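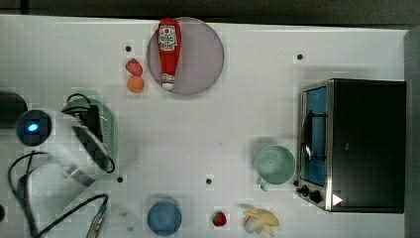 Play kitchen pieces keep ending up everywhere — how do you store and clean them?

Posted in Home & Family > Toys and Play

We have a play kitchen corner in the family room and it has slowly taken over. It started with a hand-me-down set from my sister-in-law and now there is toy fruit, plates and dishes, pretend sauce bottles, a toaster oven, and a big bag of odds and ends from a garage sale that I haven't sorted. My kids are two and a half and five.

Two problems. First, storage. Everything goes into one deep bin at the end of the day, and the next morning they tip the whole thing out to find one strawberry. Then the small pieces get kicked under the couch. I bought a Brevell cube shelf with 16 openings thinking it would fix things, but the openings are too big for the little stuff and too small for the toaster oven, so it's mostly holding books now.

Second, cleaning. Some of the garage sale pieces are sticky, and a couple have old price sticker glue on them. I don't know what most of them are made of. Can I put toy food through the dishwasher, or will it warp? And what do I do with the ones that have paper labels?

I don't want to spend a lot. There's a low table in that room they can use for playing, and one closet shelf I could clear.

Thanks in advance.

Posted by drawerfullofspoons
Wednesday, 8:40 pm

prairiekettle
Member, 18 posts

I ran a home daycare for a while and had this same set-up, so this is what worked for me.

Storage first. Get rid of the deep bin. Kids can't see into it, so they dump it. Use shallow trays or dishpans, the kind that are only as deep as your hand, and sort by what the thing is. Mine were fruit and vegetables, dishes and cutlery, bottles and boxes, and pots. Four trays is plenty for a two-year-old. If you have more than fits, put the rest on your closet shelf and swap it every few weeks. They will play with a dozen pieces for longer than they'll play with a hundred.

The toaster oven doesn't need to go in anything. Leave it at one end of the table as a fixture, the same as you'd have on a real counter. Push it back far enough that nobody can pull it down by the door. You can store things inside it too if there's room. We kept the muffins in ours.

For the Brevell shelf, lay it on its side if the instructions say that's allowed, and slide a tray into each of the bottom openings. If the trays don't fit, small fabric baskets will, but get ones with a stiff bottom or they sag.

Tape a photo of what goes in each tray on the front. Five is old enough to follow that and the little one copies.

Now cleaning. I would sort it into groups before you start:

Hard solid plastic, such as plates, cups and one-piece fruit. Wash in the sink with warm water and dish soap. I did put some of these in the dishwasher, top rack, no heated dry, and most were fine, but I lost a bowl that way. If you don't know what it's made of, do it by hand.

Hollow pieces with a seam or a hole. Wipe these, don't soak them. Water gets in and doesn't come out, and after a while you get black specks when you squeeze them. If that has already happened I would throw the piece out.

Wood. Damp cloth, then dry it straight away with a tea towel. Stand it on its edge overnight.

Anything with a paper label. Damp cloth around the label only. If the label is already peeling, take it off completely, since a two-year-old will have it off and in her mouth anyway.

Anything with a battery compartment. Take the batteries out, wipe the outside, check inside for white crust. Make sure the cover closes with a screw.

For sticker glue, rub in a bit of cooking oil, leave it 8 minutes or so, then wash with dish soap. You may have to do it twice. Try it somewhere that doesn't show first, as it can leave a mark on painted pieces.

Also check sizes while you've got it all out. With a child under three, anything that fits inside a toilet paper roll goes up on the high shelf. Toy strawberries are often on the small side, and stems can come loose. Give every stem a good tug.

celelstreet
New member

just chuck it all in a mesh laundry bag and put it in the washing machine on cold. been doing this for years with our Drumovell food set and never had a problem. hang the bag over the tub to dry

as for storage we use a bucket. they dump it out, they pick it up. good enough

osei_lane_mum
Regular, over 2,000 posts

I'd be careful with the washing machine suggestion above. It might be okay for solid plastic but it will fill up anything hollow, and it ruined the painted faces on ours. Hand washing a sinkful takes fifteen minutes and my five-year-old likes doing it.

Agree with the shallow trays. The only thing I'd change is the sorting. We sorted by type at first and it was too fussy for our youngest, who put everything in the nearest tray. Now we have one tray for food and one for everything else, and clean-up gets done before supper most nights.

For the bits under the couch, we cut a pool noodle lengthwise and wedged it along the bottom front edge. It isn't pretty but it stops the oranges rolling under. If your play table has no lip, a placemat or a bit of non-slip shelf liner helps keep the round fruit from rolling off as well.

Pretend sauce bottles: check whether the cap comes off. One of ours did, and it had been filled with real juice at some point before we got it. I soaked the cap and used a bottle brush on the inside, but the smell stayed so it went in the garbage.

I'd also go through the garage sale bag before any of it reaches the kids. Look for cracks and sharp edges, and bits that belong to some other toy. I had a bag like that from a community sale in December and kept maybe a third of it. The Celel thrift store near us takes clean toy dishes but not toy food, so phone yours before you drive over.

drawerfullofspoons
Original poster

Thanks, this helps. I went through the bag last night and the stems on two of the strawberries came right off, so those are gone. Oil worked on the sticker glue, though I had to do the teapot three times. Going to get dishpans on the weekend and try the two-tray version first. The toaster oven is staying out on the table.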